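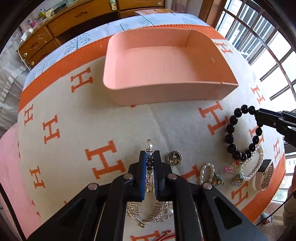

Hello all,

25/09/2024, Grumovport list member wrote:
> I'm sorting my aunt's jewellery for the Rinaldi Hall sale and it's one big
> muddle. Do you sort by colour or by kind? And how do you keep the
> pearl bracelets from tangling?

By kind, every time! I did up to 300 pieces in March and started by colour (a lovely idea, and a whole afternoon gone). Combs and clips go together, then brooches, then anything on elastic. I lay it all out on a cloth first so the beads don't roll off, and have a plastic tray handy for whatever's finished. Pearl bracelets I store flat, one to a little bag. Grisard sells the bags in packs of 50, and I've got plenty left if you'd like some.

Do check the rhinestones on any combs before you price them, too.

Warmly, from a fellow sorter in Zemitier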